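Unit pricing on shelf labels is required in most supermarkets and useless in a good share of them. The defect is the denominator. One floor cleaner is priced per litre, its neighbour per 100 ml, and the refill pouch per item. A shopper who wants to compare the three must do two conversions while standing in an aisle, and few will.

I spent part of December going through the label file of Tesora, a regional chain with a large household section. The file held 2663 lines for cleaning and laundry. Of these, 221 carried a unit price in a measure different from that of the product beside them. A further 400 carried no unit price at all, most of them multipacks and promotional sizes. Multipacks are where the comparison matters most, as the larger pack is widely assumed to be the cheaper one.
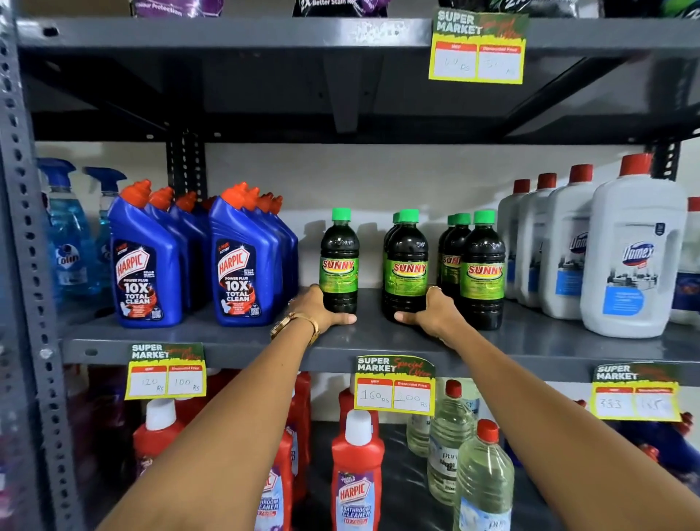 *Bottles of SUNNY and Harpic on a household cleaning shelf.*

The usual defence is cost. Rutilio Tovar, who managed pricing systems at Galindo before it moved to electronic labels, put the argument to me in its strongest form: the measure is a field in the product record, the record is filled in by the supplier, and correcting it by hand is slow. I accept the first two points. The third holds only if the correction is made line by line. A rule that fixes one measure per category and rejects any record that departs from it needs to be written once.

Concentrates are harder. A litre of concentrate and a litre of ready-to-use spray are different quantities of cleaning, and a price per litre favours the diluted product. Maricruz Villaseñor has argued for a price per dose, as is done with some laundry products. I think this is wrong in practice. The dose is set by the manufacturer, who may lower it on paper whenever the comparison becomes awkward. Volume can be checked with a jug.

My preference is price per litre on every liquid, in figures at least half the height of the selling price, with the dilution ratio printed beside it where one applies. Nisesel, a smaller chain, already prints the ratio, although in type too small to read from a normal standing distance. The label has room for it if the loyalty logo is reduced.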